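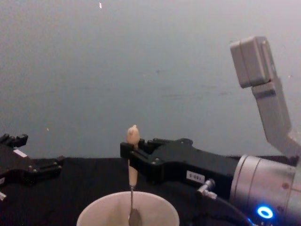 The Spoon and Cup Gallery

Kitchen > Small Things > Cups and Spoons

2021-04-02

Every kitchen drawer has one spoon that gets picked over all the others, and the people who live with that drawer will defend it like a family pet. Ours is the pale-handled one. It has a metal neck, a small bowl, and a lumpy top that fits under the thumb in a way I have tried and failed to explain at dinner parties. We own plenty of other spoons. They match each other, they came in a box, and they mostly get used when guests are watching.

I bought it at the Povness market two years ago from a table of odds and ends, where it was lying in a tray with a bottle opener and a single chopstick. The seller wanted six dollars for it. I said that seemed like a lot for one spoon, and she said there was only one of it, and I had no answer to that, so I paid. On the drive home I was informed that six dollars would have bought a whole set at the supermarket. This remains true and is still brought up.

The cup is a newer arrival. It replaced a tall narrow mug from the Zallby range, a handsome thing that you could not stir without wearing some of the coffee. It held a lot and gave back maybe two thirds of it. I went looking for something wide and plain, and plain turned out to be a surprisingly hard thing to buy. The Luangrath shop on the corner had cups with foxes, cups with opinions about mornings, and one with a lid shaped like an onion. I finally found mine at the back of a shelf, looking as if it had been there since the store opened.

Straight down the middle is my stirring position of choice. People who lean the spoon against the rim and walk away are welcome in my home, but I do notice. With a cup this wide you can get the whole bowl of the spoon in and still have room to go around the outside, where the sugar likes to hide. I take 200 milliliters of coffee and one sugar, and I stir for longer than anyone thinks is necessary.

A word about the handle, for the readers who wrote in after the last gallery. No, I don't put it in the dishwasher. I did it to a different spoon once, in May of the year we moved to Sutthorpe, and that spoon came out looking like driftwood and feeling like a cat's tongue. It now lives in the potting shed and measures out plant food. This one gets a quick wash by hand, a wipe with a towel, and a small dab of oil on the handle whenever I remember, so twice a year if I'm being generous to myself.

The top of the handle is the part that starts arguments. I say it's just a knob, shaped by somebody who got bored before it was even. Others in the house see a little figure up there, and on certain mornings it has been a bear, an owl, and a disappointed uncle. Please don't ask me to settle it. I only know that it stops the spoon from sliding out of my fingers, and it makes it very easy to find in the drawer in the dark. 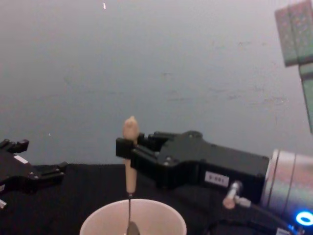 Knob up, bowl down in the cup. Bear, owl or uncle: votes in the comments.

Next gallery will be the butter dishes, assuming I can get the lid off the blue one. If you have a favorite spoon of your own with a ridiculous price attached, send it in. I need something to show the people I live with.

Filed under: Cups & Mugs, Spoons We Will Not Lend

939 shares | 6 comments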